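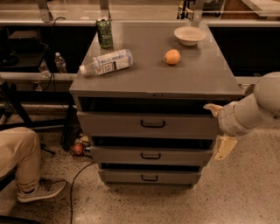
Oltia support replied that the pledge counter on the Endetti campus site was reading from a stale cache, and asked for the row count.

Wednesday, September 9, 2020

- Export from the "Phones Down" pledge form: **1576** rows.
- Public counter: **451**. Unchanged since July.
- Cleared the page cache on Gristau - no change.
- Found 49 duplicate student emails. Left in place for now.
- The counter widget was still using the old form ID. Replaced it and republished.

Counter now shows 1576. The text reminder to student drivers is still failing for 11 numbers - moved to a separate ticket.

Status: open, pending removal of duplicates.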